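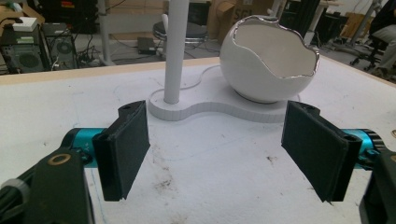 March, a little after 9 at night

I have a place for my keys! A real place, not the heap by the bread. I finally put the eggshell stand out tonight and I keep walking back into the room to look at it.

I'd wanted one since I saw it in the window at Painemal, back before the move, and then last week there it was on the back shelf at Wanberg, marked down to 31 dollars. I carried it home on the bus in my lap with my scarf wrapped around it (two people asked me what it was, and I was happy to tell them).

The bowl is the part I love. It's round and shiny like an egg somebody cracked open for breakfast, with a jagged silver edge that dips way down in front, and the whole thing tips to one side as if it's about to roll off. Inside it's a soft creamy white. The base is white too, all curves, pinched in the middle, with tiny lines running up and down the side that I didn't even notice in the store. I ran my thumbnail along them and they make a little zipping sound!

I tried it in three spots before supper. The windowsill was too narrow. The bookcase was fine but the pole made the shelf above look crowded, so I moved the tall books down, and then the atlas wouldn't fit, and then I had books all over the rug for an hour. The white table won. White on white sounds dull and it's so pretty, the silver just jumps out at you.

So far in the bowl: house key, the bike key, one earring waiting for its partner, and the button off my green coat. I'm going to sew that on this weekend. I said so last weekend too.

Things still to do in here. Return the lamp shade to Inmont, find the receipt first. Wipe down the baseboard behind the table. Move the rug over so the door stops catching on it. I'd like a small mirror for that wall, round, maybe with a thin silver rim to go with the bowl, and Ullent has their spring sale coming up so I'll go look after work.

Got up just now to drop my watch in, and it made the nicest clink. Bed. The books can stay on the rug till morning.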